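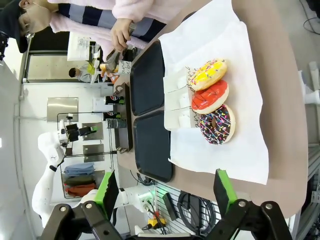

*Three donuts on the white paper, with the two black trays at the left.*

## Likent serving trays, set of 2, black

I bought these trays in March for the snack table at our office in Calado. We have a small coffee hour every Wednesday, and before this I was using dinner plates, which take too much place and never match. I have now used the trays for 12 weeks, so I think I can give a fair opinion.

**Size and shape.** They are rectangular with a raised rim. I like to put them end to end, as one long line, and leave the other side of the table free for paper and bags. The rim is high enough that a donut does not slide off when I carry the tray from the kitchen. For cans I would prefer something narrower. I already have such a tray from another shop, so this was not a problem for me.

**Surface.** The inside is matte and dark. Bright glaze and sprinkles look very nice against it, and powdered sugar looks terrible. Every fingerprint of sugar stays visible until you wipe it. If you serve mostly powdered donuts, take a lighter color. Jillon sells a similar set in cream, but I have not tried it.

**Cleaning.** Chocolate glaze comes off with warm water and a soft sponge. Glaze that dried overnight needed to soak for 20 minutes. The corners are a little difficult, because sprinkles go there and stay. I use an old toothbrush. The seller says dishwasher is allowed, but I wash them by hand and can't confirm it.

**Paper or no paper.** For sticky glaze I still put a large sheet of white paper on the table and small paper bags on it, so people can take a donut away with them. I buy the bags from Dinder in a pack of 300. They are thin, but for one donut it is enough. The trays I keep for cookies and cut fruit, and they do this job well.

**What I don't like.** There are no handles, and a full tray is not easy to lift from a flat table. Also one of mine came with a small scratch on the bottom. I did not ask for exchange.

I give four stars from five. I would buy the same set again, and maybe a second one for the summer party.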